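# Bedroom Set, Drawer Tasks: Gallery

Welcome, and thank you for stopping by. This page belongs to the Brovham project, a small effort to gather examples of household chores for a robot that learns by copying people. We work entirely in simulation, which means that one of us puts on a headset, takes hold of a pair of hand controllers, and steers a two-armed robot through a room that exists only on a computer. Every attempt gets saved, the good ones and the clumsy ones alike, and later on the whole pile goes to the learning side of the house, where it is turned into something the robot can practice from.

We started back in June with kitchens, as everybody seems to do, and we were all a little tired of plates by the time we moved down the hall to the bedroom. The bedroom set is called Ullberg (our rooms are all named, and our training runs are too, so please bear with us), and it is built around one nightstand and the things a person might keep on it and near it. So far we have 1,447 saved attempts from Ullberg, and we are very fond of it, shadows and all. The pictures come straight from the simulator, from the robot's own cameras.

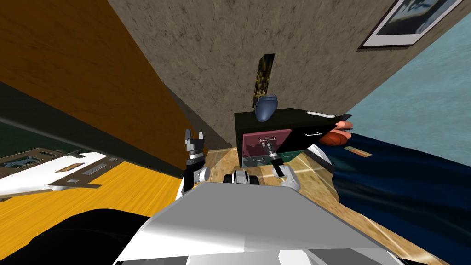 The right gripper up at the pink-red drawer front, with the left one keeping out of the way.

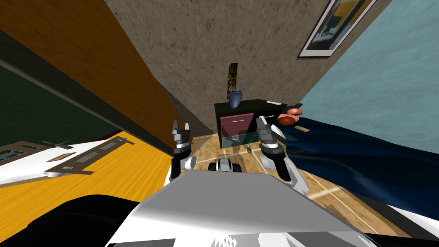

Both grippers open and raised in front of the nightstand. 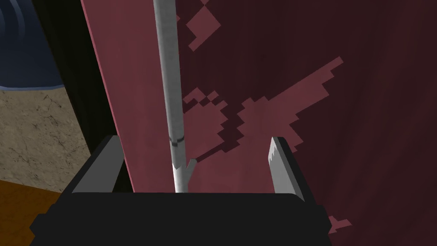 Close in, with the fingers open on either side of the light gray rod and the maroon panel behind.

Drawers have taught us more about collecting good examples than anything else we have tried, and we have tried a fair number of things by now. When you open a drawer at home you hardly look at it. You reach, your fingers find the handle, and your arm works out the rest while you are thinking about where you left your glasses. Steering a robot to do the same job takes away nearly all of that, and a new operator will usually spend the first morning poking at the front of the furniture and laughing. The handles on our nightstand are small and thin, as you can tell from the two wider views, and an approach that looks perfectly lined up from up high can be off by a finger's width once you get there. The close view of the gripper is where we go to settle arguments. With the two fingers wide apart and the panel filling so much of the background, it is much easier to judge how far there is to go, even with those blocky patches of lighter color that the simulator paints across the surface. We did talk about smoothing them out. In the end we left them in, and a later room, Deák, has them too, so at least the robot will find them familiar.

Each attempt begins from a slightly different starting position, and we ask our operators to finish within 125 seconds. That sounds generous until you have tried it! Most people need about half of it once they have had some practice. An attempt that runs over is still saved, with a note attached, and we have found a good use for those: they show the slow, careful corrections that a quick and confident operator never makes. Our early batches were far too tidy. The first robot we trained on them, in a run we called Mesico, did beautifully as long as everything went well, and then the moment it missed a handle it would simply hover there, as if waiting for someone to tell it what came next. We went back and recorded 300 more attempts in which the operator misses on purpose and then recovers, and those are now some of the most useful files we own.

A few habits have grown up along the way, and visitors often ask about them, so we will put them down too. We take a break after every 15 attempts, since tired hands make wandering arms. We park the arm that isn't working somewhere off to the side and keep it still, and we try to park it in a different spot each time so that the robot doesn't come to believe one particular pose is part of the job. We also write a plain sentence for every attempt, in the words a person would use at home ("open the top drawer," "put that back on the nightstand"), and we let each operator phrase it their own way. Some of them are very brief about it and some of them practically write letters, and we keep it all.

The closing half of the drawer work comes next, followed by tasks that use both arms together, which we have been putting off and rather looking forward to. The gallery for Deák will go up once the lighting in that room is settled. If you would like to try steering for yourself, the practice room is open on Saturday mornings, and we always keep a spare headset charged.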